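Stellstead bench cell: gripper homing and cable check
Maintained by Wendy Tindall. Last revised 2018-08-18.

Applies to the tabletop cell with the two-finger gripper on the Olov controller. Run the procedure after any cable change and after every 1,000 grip cycles.

1. Clear the queue on the Olov console and set speed to 5 percent.
2. Jog the arm out low over the table with the fingers open. Leave the kitchen set where it is. The colander is the reference object, so it goes in line with the gripper.
3. Look at the cable bundle where it leaves the top of the arm. It should rise in a free loop and come back toward the body without touching a joint. If it pulls tight at full reach, release the rear clip and feed more slack.

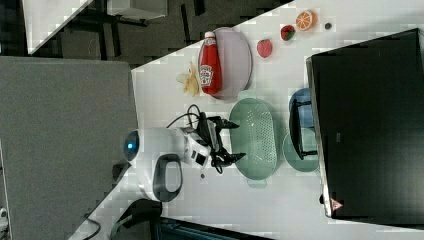

Sedgwick adds that the clip should be released with the motors off, as the arm can sag a little when the bundle lets go -- he has pinched a wire that way.

4. Home the fingers. Command full close, wait for the stall flag, then command full open. Write down the encoder count at open. On this unit it should read 1,810. If it is off by more than 5, repeat once, then check the finger screws.
5. Run the reach test, program 169. The arm sweeps left to right over the table and stops short of the colander.

Do not judge cable clearance at test speed only. Once the reach test passes, raise the speed to normal and run it again with one hand on the stop button.

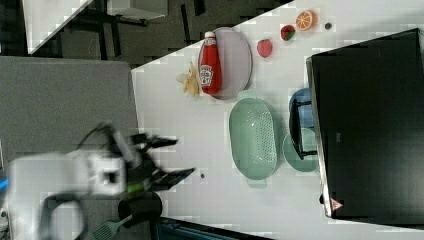 Normal speed brings out faults that a slow jog hides, mostly slack that swings wide. Watch the loop low on the arm as well as the one on top. Small items near the path are the first to get hit, and the black cup and the slotted spatula at the near edge of the table are the ones to keep an eye on. Stop the run if the cable brushes either of them, shorten the lower loop and start again from step 3.

6. Save the open count to the Groltlow log with the cycle total. Reset the cycle counter.

If the count drifts at two checks in a row, replace the finger coupling before further use. The last one was changed in March.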